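Why Does a Knife Cut?

Push your finger against a tomato. Not much happens, except that the tomato looks slightly offended. Now push just as hard with a knife and it slides right in. Same push, very different tomato.

The secret is how much room your push has to spread out. A fingertip is wide, so every bit of tomato skin under it gets only a little of the shove. The edge of a blade is so thin that the whole push lands on one skinny line. Scientists call this pressure. Tomatoes call it unfair.

Look at a blade from the front and you'll see another trick. It is a wedge — narrow at the edge, thicker at the back. As it goes down, it shoves the food apart on both sides. An ax does the same thing to a log, with more noise.

Then there's sawing. Bread squashes if you press straight down, which is how my friend Hazel Whitfield once made a very flat sandwich. Slide the knife back and forth and the edge drags across the crust, tearing it a tiny bit at a time. 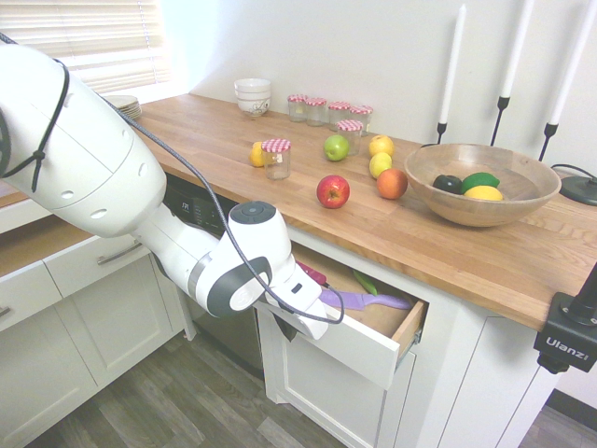 Edges wear out, too. Each time a blade hits a cutting board, the thin part can bend or get rounder. A rounder edge spreads out your push, so you have to press harder, and a knife you're pressing hard on can slip. Ask a grown-up before you use any knife, dull ones included.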